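Rashidi Fund for Small Town Libraries
Progress report, second reporting period
Project: Local newspaper indexing and reading room, Zellholm Public Library
Date of report: 2021-03-25

Summary of the period

This report covers the work done since our first report in November. The grant pays for three things: indexing the back issues of the Zellholm weekly paper, repairing the worst of the bound volumes, and reopening the small reading room on the ground floor. Indexing is ahead of plan. Repair is on plan. The reading room is behind, mostly due to the heating, and we ask for a change to the schedule at the end of this report.

Indexing

The library holds 323 bound volumes of the paper. When we last reported, the index work had only just started and we were still arguing over which headings to use. We settled on a short list of headings that matches what people ask for at the desk: deaths, marriages, property sales, school news, floods and fires, business openings and closings. Court notices were left out at first and have now been added back, as family history readers asked for them more than anything else.

As of this week 81 volumes are fully indexed and checked. The target for the period was lower, and the difference comes from a change in how we handle the advertising pages. We first planned to index every named business on every page. That took far too long. We now index a business the first time it appears in a given year and when its address changes. Readers lose a little detail, but the page numbers for the full run of ads can still be worked out from the volume itself.

Spelling remains a problem. The paper changed printers twice before the war, and each printer had its own way with the older family names and the outlying villages. Bistilska appears in at least four forms. We have kept the form printed on the page and added the modern form beside it, so that a search for either one will find the entry. This adds time to each volume but we think it is worth the cost. 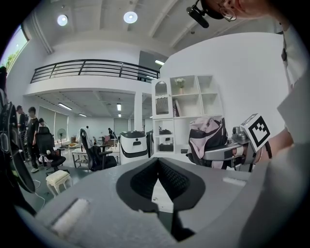 The index is kept in a plain spreadsheet, with one copy on the library's server and one on a drive that goes to the Priltden branch every other Friday. We looked at two paid catalog programs and decided against both. The yearly fee would have outlasted the grant, and the library would have been left paying it out of the book budget.

Repair of bound volumes

The grant covers repair of 11 volumes. These were picked in the first period on the basis of torn pages, loose spines and how often they are asked for. The bindery in Bistilska has taken them in small lots so that no full decade is away at once. The first two lots are back. The work is good: the spines are firm, the torn corners have been filled with thin tissue, and the original boards were kept wherever they could be.

One volume turned out to have mold along the inside margin of the last thirty or so leaves. The bindery dried and cleaned it and charged us for the extra hours. We paid this from the contingency line and have told the fund's office by letter. We checked the volumes that stood next to it on the shelf and found no mold in them. The shelf has been moved away from the outside wall as a precaution.

Reading room

The room was to open to the public at the end of winter. It has not. The old radiator under the window could not be made safe, and the replacement was delivered in the wrong size and had to be sent back. The correct one has been ordered. The floor has been sanded and sealed, the two long tables are in place, and the lamps are wired. Book cradles and page weights have been bought and are in the cupboard by the door.

Until the room can be used, readers who need the bound papers are seen by appointment at a table near the front desk, one at a time. This has worked well enough, although the front of the building is noisy after school lets out. Most readers now ask for morning times. Requests by letter and email have gone up, and many of these can be answered from the index without taking a volume down at all.

Spending

Spending on indexing is slightly under budget. Spending on repair is over by the cost of the mold treatment described above, and the contingency line covers it in full. Spending on the reading room is well under budget, but only because the heating bill has not come in yet - we expect that line to be used up by the end of the next period. The ledger and copies of all receipts are attached separately.

Plan for the next period

Indexing will go on at the present rate, starting with the volumes from the flood years, which the local school has asked to use for class work. The last lot of repairs will go to the bindery once the second lot has been checked page by page. A short printed guide to the index headings will be made for the desk, in large type.

Change requested

We ask the fund to move the opening date of the reading room back by 3 months. No additional money is requested. If the radiator is fitted sooner, we will open sooner and let the fund's office know the date in writing.

Zellholm Public Library, Local History Section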